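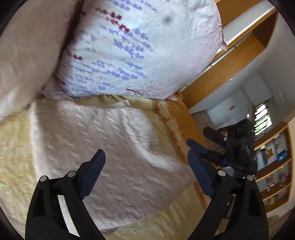
Unit 2: Bedroom Tasks with Hand-Held Grippers

Course handout, Introduction to Robot Manipulation
Trundbridge Technical College, Cestetstead campus
Issued September 19, 2020

Purpose
Students will record demonstrations of household tasks for the Minja project. This unit covers soft items: pillows, pillowcases and quilted bedspreads. Cloth folds and wrinkles differently each time it is handled, and recordings should show that range.

Preparation
Each student must hold a signed equipment form before taking a gripper off campus. Check that the pivot pins on both fingers are secure and that the blue pads are clean.

Procedure
1. Begin with the fingers open above the bed.
2. Grasp the pillow near a corner. Do not pinch the trim.
3. Move the pillow, set it down and release it fully before lifting the gripper.
4. Smooth the bedspread with closed fingers - slow strokes only.

Assessment
Each team submits 200 recordings. The class total required for the Darkotero training exercise is 3,000. Recordings in which the pillow leaves the bed are to be labeled as such and kept.

Reading for the next meeting: Course Reader, section on grasping soft objects.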